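How to Phone Your Way Through a Reunion List (and Still Have a Voice Left)

Filed under: Planning, Get-togethers

Last year I said yes to tracking down everybody who ever worked a summer at Camp Aswood. I said it at a barbecue, with a plate in my hand, which should tell you how much thought went into it. The list I was handed had 266 names on it and most of them had a phone number and nothing else. No email. A few had a street address for a house their parents sold in the nineties.

So I called them. It took most of the winter and I got a lot better at it as I went along, and I'm writing down what I do now in case you've got a class reunion, a family thing, an old team or whatever else coming up. Email is fine if you have good addresses. If you don't, you're going to be on the phone, and it really is more fun than it sounds!

Before you start: fix the list

Don't dial anything yet. Put the whole list in a spreadsheet, one person per row, and give yourself these columns:

Name then
Name now
Number
Tried (date and time of day)
Result
Who else they know
Notes

"Name then" and "Name now" are separate for a reason you'll understand the first time you ask for Debbie and get a very patient woman who has been Deborah Something-Else for decades. Sort by last name then, because that's how people will remember each other.

"Who else they know" is the one I left out at first, and I was so sorry. People tell you the most wonderful stuff in passing ("oh, she moved out to Larnus, I have her sister's number somewhere") and if you don't have a place to put it, it ends up on the back of a gas receipt.

Step 1. Get a place to sit

You want a desk or table, a chair you can stand an hour in, and a door. I tried calling from the couch and I tried calling from the car, and both times I ended up with half a phone number written on my arm. A bit of clear tabletop makes a big difference. Keep the list on one side, a pad on the other, and something to drink, because you will be saying the same four sentences all afternoon. 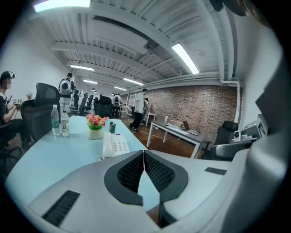 Water within reach, and some flowers to look at while it rings.

Skip the coffee, at least for me. I talk fast enough already. And no snacks with crumbs! I once got a camp director's widow on the line with a mouthful of pretzel and I still think about it at night.

Step 2. Write your opening, then say it out loud

You have a few seconds before a person decides you're selling something. Mine goes like this:

"Hi, I'm calling about Camp Aswood. I'm trying to reach Paul, who worked in the kitchen there. We're getting the old staff together in August. Is he around?"

The name of the camp comes first, ahead of my own name, which means nothing to most of them. I had it the other way round for the first batch and got hung up on left and right. Say where, say who you want, say what for, ask the question. Then stop talking. (I'm terrible at this part. I sit on my free hand.)

Read it aloud a few times before the first call. It'll sound stiff on paper and it'll loosen up by the third person.

Step 3. Start with the easy ones

Pick three or four people you know will be happy to hear from you. Call them first, even if you already know they're coming. You warm up, you fix whatever's clumsy in your opening, and you come away with fresh numbers. My first call was to Ans Wuyts, who I'd bunked with, and we were on for so long that I didn't make a second call that day. Worth it, but maybe set a timer.

Step 4. Choose your hours

For people who still have a home number, late morning on a Saturday was gold. Early evening works if you stay clear of dinner, and dinner is earlier than you think. Weekday afternoons are good for retired folks and hopeless for everyone else. If you've got people in other time zones, put the zone right in the number column where you can't miss it. I woke up a man in Finland. He was a gentleman about it. His name's Kemppainen and he was the waterfront guy for two seasons, and he's now threatening to bring the whole family.

I aim for 30 calls in a sitting. That's dials, so it includes the no-answers and the numbers that go nowhere. After that I get sloppy and start calling people by the name on the row above.

Step 5. Use a phone you like holding

I'm a believer in a plain desk phone with a cord for this kind of work. The sound is steady, your cheek doesn't hang up on anybody, and big buttons are kind to you when you're copying digits off a list. If your office or library or church will let you use one, ask. Find out what you have to dial for an outside line, and whether there's an extension people should ask for when they call back. Mine was 2619, and I wrote it on a sticky note because I never once remembered it under pressure.

If you only have a cell, fine, use the wired earbuds and put it face up on the table so both hands are free to type.

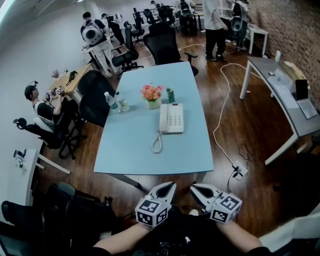 Step 6. Leave a voicemail they can use

Slow down. Slower than that. Say your callback number at the beginning and again at the end, with a breath in the middle of it. Say the name of the camp (or school, or team) in the first sentence. Keep the whole thing short, and don't try to give the date, the address, the price and the menu. All you want is for them to call back.

One message per person per week is plenty. After the second one I switch to a postcard. Postcards did surprisingly well, by the way, I had people mail me back actual letters.

Step 7. Handle the sad ones

You're going to reach some families after a loss. Put the list down and listen. I say I'm sorry, I say one true thing I remember about the person if I have one, and I ask if they'd like us to mention him or her at the reunion. Most say yes. A few have asked if they could come themselves, and of course they can. Then I get up and walk around the block before I dial again.

Step 8. Get a second person in the room

If you can talk somebody into it, do your long sessions together. One talks, the other types and looks up the next number, and you swap when a voice starts to go. It's also just nicer. You get to make faces at each other during hold music. Agree ahead of time on a signal for "help, I can't get off this call." Ours was tapping the table, and the other person would lean in and say, a little too loudly, that the cab was here.

A helper is good for catching mistakes too. I had a whole run of rows where the area code had changed, and I'd marked every one of them as dead until somebody looked over my shoulder.

Step 9. Send something the same day

Whatever you promised on the phone, send it that evening. For me that's a one-page note with the date, the directions to the Illalari lodge, and a line asking for old photos. Wait a week and they've forgotten your name, or they've put the date on the wrong month. Mark it in the sheet when it's sent.

Then go through your "Who else they know" column and add the new rows. The list gets longer before it gets shorter. I ended up finding about 2 people I'd never heard of for each really good talker I reached.

Comments 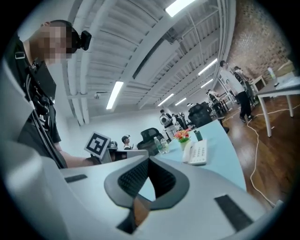
Josefien Coppens, Jan 15, 2020: I did this for our nursing class and I'd add one thing, ask for the mailing address even when they give you an email. Half our emails bounced by the time the invitations went out. And I'd swap your steps 2 and 3, I needed a friendly call before I could write down anything that sounded like me. Do you read the opening off the page or do you know it by heart?

Good one about the addresses, I'm adding a column tonight. I keep the page in front of me but I stopped looking at it after the first week or so. Except for last names. Last names I read every single time.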